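Nicholas @ Evgate
11/13/18

A thread on buying your first chest of bulk meat from a farm, because I keep getting the same messages about it. I cut meat for a living in Evgate and have done farm orders on the side for years. Long one. Mute me if you're vegetarian.

First thing. A "side" is half an animal, split lengthwise. A "quarter" is usually a split side, meaning you share a side evenly with another family so you both get some front and some hind. If a farm offers you a front quarter only, it should be cheaper. Ask which one you're getting before you send a deposit.

Hanging weight is what you pay on. It's the carcass after the head, hide and insides are gone, before anyone has cut it up. What you take home is less than that. Bone, fat trim and moisture all come off. People get upset at pickup when they weigh their boxes in the driveway. Read the sheet.

The worked version, from my own order last year. I split a side with my sister. My half hung at 128 pounds. I asked for most of the roasts bone in and kept the soup bones, so I lost less than someone who wants everything boneless. If you want everything boneless, your boxes will be lighter, and the cutting charge might be higher too.

The cut sheet is where most people freeze up. The butcher wants to know how thick you want steaks, how big you want roasts, how many steaks to a package, how much ground per package, and what to do with the leftovers. You can write "you choose" on any line. We'd sooner have that than a blank.

Steak thickness. An inch is fine for most households. If you've got a good barbecue and you like them rare, go thicker. Thin steaks overcook before they colour. I see a lot of three-quarter inch on the sheets and I cut it that way, it's your money.

Roasts. Three pounds feeds a small family with sandwiches after. Don't order big ones because they look good in the photo on the farm's page. You will not cook a 2 kilo blade roast on a weeknight, and once it's thawed you're committed.

Ground is the part you'll use up first. Everybody runs out of ground and has a pile of round steak left in spring. If you know you don't cook round steak, tick the box to have it ground. Same with stewing beef. I have most of my brisket ground now and I don't miss it.

Keep the bones and the fat if you'll use them. If you won't, say no. They take up a surprising amount of room. Oxtail, heart, liver and tongue are normally yours for the asking, but you do have to ask. If the line's blank a lot of shops will assume you don't want them.

Paper or vacuum bags. Paper is cheaper and perfectly good for anything you'll eat in the first few months. Vacuum bags keep longer and you can see what you've got, but a sharp rib bone will poke through if you throw them around. Check the seals when you unpack. Anything with air in it goes in the "eat first" pile.

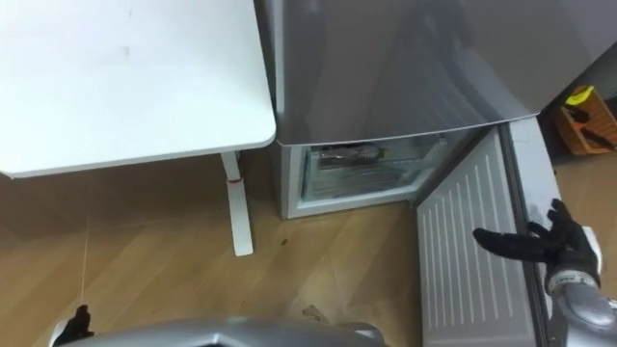
Can a quarter of beef go in the freezer compartment of an ordinary kitchen fridge?

Most won't hold it all. Budget a cubic foot of freezer for every 30 to 35 pounds of cut meat, and remember you've probably already got peas and bread in there. Measure before you order. A small chest freezer in the garage or basement solves it, and second-hand ones are easy to find if you're not fussy about dents.

If you're buying a freezer for this, plug it in the day before pickup and let it get right down to temperature. Meat from the shop should come to you frozen solid. If you fill a warm freezer with it you're making the motor work for nothing.

Label everything twice if your butcher doesn't. Cut and date. The stamp on paper rubs off with frost. I use a grease pencil. A marker works until it doesn't.

Loading order. Roasts on the bottom, steaks in the middle, ground on top, odds and ends in a shopping bag with the handles sticking up so you can lift the lot out. Write the contents on a sheet and tape it to the lid. Cross things off. We did that for one December and have kept it up since.

Price. Compare the total, cutting and wrapping included, with what you'd spend on the same mix at the supermarket. You'll pay more for the ground than you would on special, and a lot less for the steaks. If you only ever buy ground, a bulk order isn't going to save you anything. Buy it on sale and leave the steaks for someone else.

Deposit. Get a receipt with the expected kill date and the shop's name on it. Dates move. Fall is the busy season and shops book out months ahead, so a farm that tells you "next week" in the fall either had a cancellation or hasn't phoned yet.

Pickup. Bring coolers or cardboard boxes and some old blankets. You don't need ice for a drive of 2 hours if it's packed tight and the heater's off in the back. Go straight home. Don't stop for groceries.

Thawing. In the fridge, on a tray, in its wrapping. A pound of ground takes a day. A roast takes two, a big one takes 3. Put a plate under vacuum bags as well, they leak more often than you'd think.

Someone asked whether to start with pork. It's a good idea if you're nervous. Half a pig is a lot less meat and a lot less money. The sheet is shorter, and the only real decision is how much you want cured. Bacon and ham come back later than the fresh cuts, so expect a second trip to the shop.

I'll do lamb in another thread. If you've got a cut sheet in front of you and one line is bugging you, post the line and I'll have a look after work.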